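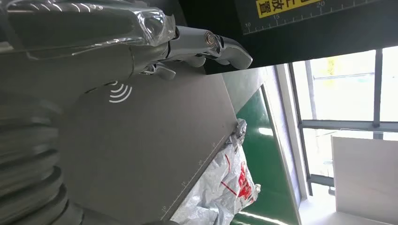
Sorting out the sack pile

20/06/2026

I put off the sack pile since December. It started as a few empties folded in a corner of the packing room, and then every delivery added more. By this month it had spread far enough that I was stepping over it to get to the bench, so I set aside a morning and went through the lot.

We go through a fair number of sacks at Birhane. Most of the dry goods come in woven polypropylene, and the rest arrives wrapped in sheeting that gets pulled off and dropped wherever there is room. The woven ones are worth keeping. They hold up well, they can be used again for offcuts and packing waste, and a decent one will last a couple of years if it stays out of the sun. The sheeting is mostly good for one more use and then it has to go.

I made 4 piles: sacks to keep, sacks with something still in them, clean sheeting, and rubbish. The second pile was bigger than I wanted. People tend to leave the last bit in the bottom and open a fresh one, and then the old one gets buried. I emptied what I could into lidded bins and wrote the contents on the lids.

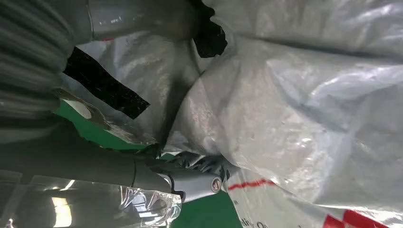

White woven sack in the heap, creased and a bit dirty, with red printing near the bottom.

The dirt on the woven sacks is usually on the surface. I shake them out over the yard drain, turn them inside out, shake them again, and wipe the outside with a damp cloth. I don't wash them. I tried that once with a batch from Dririx and they took two days to dry, and the seams at the bottom started to fray.

Folding matters more than I used to think. A woven sack that gets stuffed in a corner keeps its creases and takes up the room of three flat ones. I lay each one on the bench, press the air out with my forearm, fold it in thirds lengthwise and then in half. They go in bundles of 10, tied with string. Tape leaves a residue and tends to pull threads out when you take it off.

Sheeting is harder. It slides around and won't hold a fold, so I roll it on an old cardboard tube and put one loop of string on each end. Anything with a tear longer than my hand goes out. I checked the local collection point and they take clean film but not woven sacks, so the worn sacks are in a separate bag until I find somewhere for them. Desano used to take them back with the next delivery and I need to ask if they still do.

The bundles are on the bottom shelf now, with the rolls standing up next to them. I have kept 2 open sacks by the door for daily waste. The bins need proper labels, as the marker is already rubbing off, and I still have to do the shelf above, where the spare twine and the box liners are.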